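Garklow swimming pool to reopen after electrical overhaul

Garklow's public swimming pool will open its doors again in March after being closed for five months, the pool's operator has confirmed.

The pool shut at short notice last autumn when the supply to the pumps and water heating began cutting out, at first once or twice a week and then almost daily. An inspection found that much of the wiring in the plant room dated from the original building, which is now 59 years old, and could not be repaired piecemeal.

Riva, which has run the pool under a lease since the old arrangement with the district ended, said the work had taken longer than planned. A first contractor withdrew before anything had been started on site, and the job then passed to Gautier, the firm that rewired the library and the bus station.

"We know people have been travelling to Pestora to swim and that it is not a short trip," Riva said in a statement. "We are sorry for the delay and grateful to everyone who kept their membership going."

Most of the money has gone on parts of the building that swimmers never see. The pumps have been overhauled, the cables between the plant room and the changing block replaced, and the lighting over the main pool put on a separate supply.
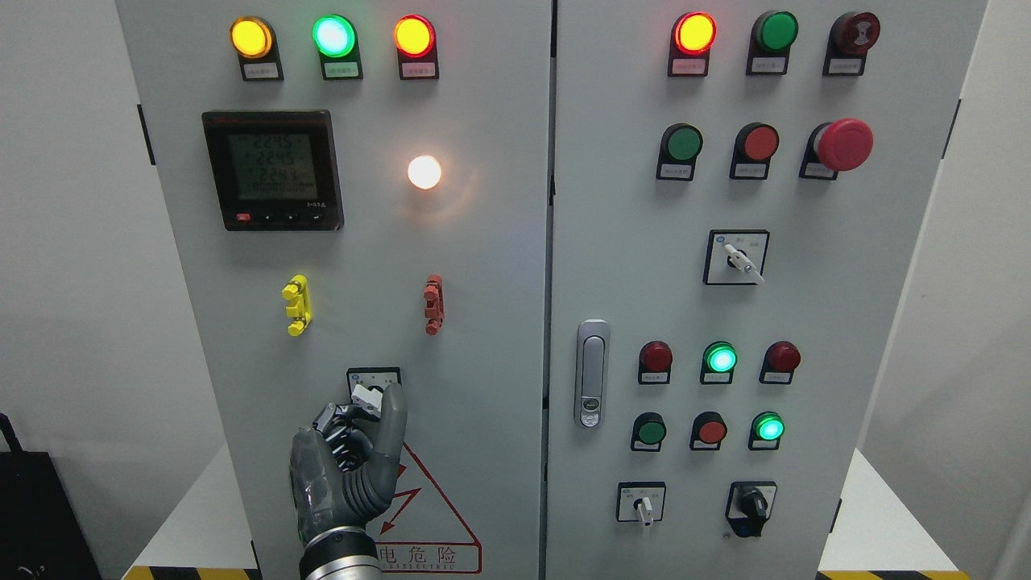 Pilot lamps and a digital power meter on a control cabinet.

The main pool will open first, along with the changing rooms and the cafe. The learner pool will follow once its new filter has been fitted. Riva said it expected that to take a few weeks but would not give a date.

Opening hours will change. Early lane swimming will start at 6.30am on weekdays, half an hour earlier than before, and the evening session will finish at 9pm. The Saturday morning family session stays as it was.

Prices for a single adult swim will go up, the first rise in three years. Riva said children's prices would be held until at least the end of the summer. Monthly members who went on paying during the closure will have the same number of months added to their membership, and do not need to apply - the change will be made automatically.
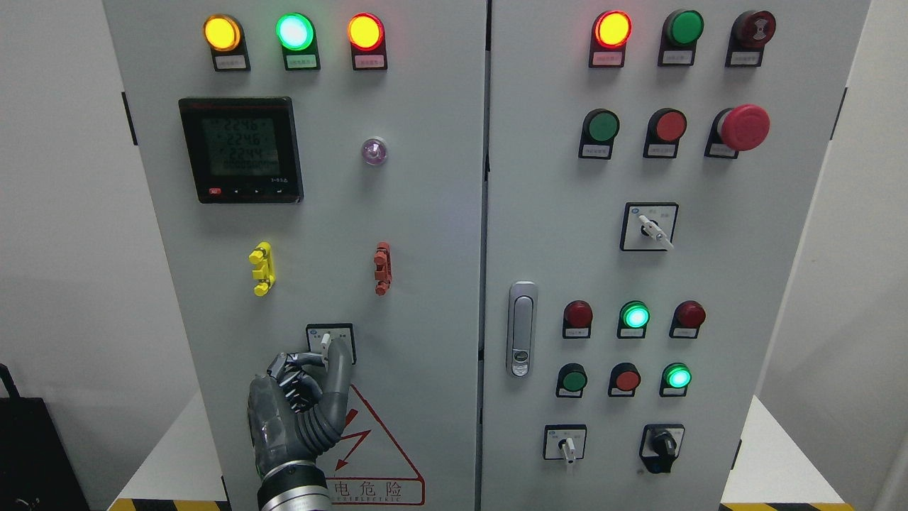 Swimming lessons are a bigger problem. More than 100 children were on the waiting list when the pool closed, and only eight of the instructors who taught there have said they will return. Others found work at Pestora over the winter and have chosen to stay. Riva is advertising for replacements and has offered to pay for training for anyone who already holds a lifeguard certificate.

Children who were part of the way through a course will be offered places first. Parents will be contacted by email and will have two weeks to reply before the place is given to the next family on the list.

School sessions will resume after the Easter holidays. Three primary schools that used the pool have been going to Pestora by coach, and two of them have said they will come back to Garklow as soon as they can. The third has booked at Pestora until the end of the school year.

The car park will be open as normal, although the row of spaces nearest the plant room is still fenced off. The bicycle racks have been moved to the other side of the entrance.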